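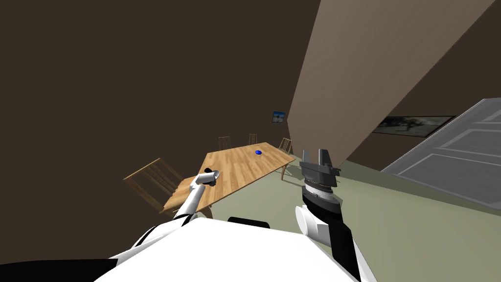 4. Recording Episodes in Simulation

4.1 Scope

Use this section to record teleoperated episodes in the Mollidik simulator and hand them over for training. It assumes that the software has been installed (Section 2) and that both hand controllers have been paired (Section 3). Recording on a physical robot is covered in Section 7.

An episode is one continuous attempt at one task, from the start pose to the stop command. An episode set is a group of episodes that share a task file, a room file and a robot file. Do not mix robot files within a set. The learner reads joint order from the first episode and applies it to all the others.

4.2 Before you start

Check the following on the operator station:

- The simulator status line reads READY.
- The recording drive has at least 29 GB free.
- Both controllers show a steady green light.
- The clock on the station matches the clock on the Dronirmont server. A mismatch of more than 2 seconds causes the upload to be refused.

4.3 Loading a task

1. Open the Task panel and select Load.
2. Choose a task file. For first-time operators, use dining_pick_basic. It places a single object on a dining table and asks for it to be picked up and lifted clear of the surface.
3. Choose a room file. The list shows only rooms that contain the furniture named in the task.
4. Choose the two-arm robot file. Confirm that the left and right gripper types match the label in the corner of the panel.
5. Press Apply. Wait for the physics to settle before touching the controllers. The settle indicator turns from amber to green.

Note: The object may be placed well out of reach of both arms. The operator is expected to drive the base toward the table as part of the episode. Do not drag the object closer in the editor. Edited placements are marked in the log, and the set will be rejected at import.

4.4 Setting the view

The onboard view follows the robot body. Depending on the start pose, walls and floor can lean strongly across the display. This has no effect on the recorded joint data.

1. Select View, then Onboard.
2. Confirm that part of the robot body and both arms can be seen. If one arm is missing, press Reset View once.
3. Leave the tilt as loaded. The Level Horizon option changes the display only, and operators who use it tend to misjudge height near the table edge. Turn it off before recording.
4. Set the display rate to match the recording rate.

CAUTION: Do not change the view once recording has begun. The change is written into the image stream, and the episode cannot be repaired afterward.

4.5 Matching the controllers to the arms

At load, the arms in the simulator and the controllers in your hands are in different positions. They must be matched before motion is enabled.

1. Hold both controllers at chest height, pointing forward.
2. Press and hold the left clutch. A ghost outline appears over the left arm.
3. Move the controller until the outline lines up with the gripper, then release the clutch.
4. Repeat for the right arm.
5. Open and close each gripper fully one time. The values in the Gripper box should run from 0 to 1. If either stops short, repeat the calibration in Section 3.5.

Note: The arms need not start in similar poses. One may begin low over the table edge and the other raised well off to the side. Start poses are drawn from a list so that the learner does not depend on one of them. Match each arm where it is.

4.6 Recording an episode

1. Press Record. A tone sounds and the frame counter starts.
2. Hold still until the tone ends.
3. Drive the base forward using the left thumb stick. Stop when the object is within reach of the arm you intend to use. Keep clear of the chairs.
4. Bring the gripper above the object with the fingers open.
5. Lower, close and lift. Keep each motion smooth, and avoid long pauses while you decide on an approach.
6. Hold the object clear of the surface until the success light comes on.
7. Press Stop.
8. Select a label: Success, Failure or Discard.

Use Failure when the attempt was sound but the task was not completed, such as a slip during the lift. Use Discard for operator error unrelated to the task: a dropped controller, a wrong button, an interruption in the room. Discarded episodes are deleted at the end of the session and cannot be recovered.

CAUTION: Contact with furniture does not stop the simulation. A chair that has been pushed stays where it was pushed until the next reset. Always press Reset Room between episodes, even when nothing seems to have moved.

4.7 Frame limits

The default limit is 1,893 frames per episode. When the limit is reached, recording stops and the label is set to Failure. You may change the label to Discard, but not to Success.

If operators reach the limit often, check the base speed setting first. The slow profile is meant for narrow rooms and leaves little time for the grasp when the object is at the far end of a table.

4.8 Reviewing and uploading

1. Open the Review panel at the end of the session.
2. Play back each episode marked Success at double speed.
3. Check that the object is held by the fingers during the lift. An object wedged between a finger and the palm can trigger the success light. Relabel these as Failure.
4. Enter your operator ID and press Upload.
5. Keep the station powered until the status line reads VERIFIED.

The reference set for dining_pick_basic, recorded at Nosville in February, contains 317 episodes after review. Compare new sets against it with the Fukuda viewer. Large differences in path length usually point to a controller scale problem - see Section 9.2.

4.9 Common problems

Gripper jitters while the controller is still.
Lower the tracking gain by one step. If the jitter remains, remove reflective surfaces from behind the operator.

Arm stops before reaching the object.
The arm is at its joint limit. Drive the base closer. Do not lean the controller farther forward, as the arm will jump when the limit clears.

Object sinks into the table on load.
Press Reset Room. If it happens again, report the room file name and seed to Matěj Zeman.

Upload refused with code 14.
The set contains more than one robot file. Split the set in the Review panel and upload each part separately.

Requests for new room files or start pose lists go to Miroslava Havlíček. Include the task name and the range of object positions needed.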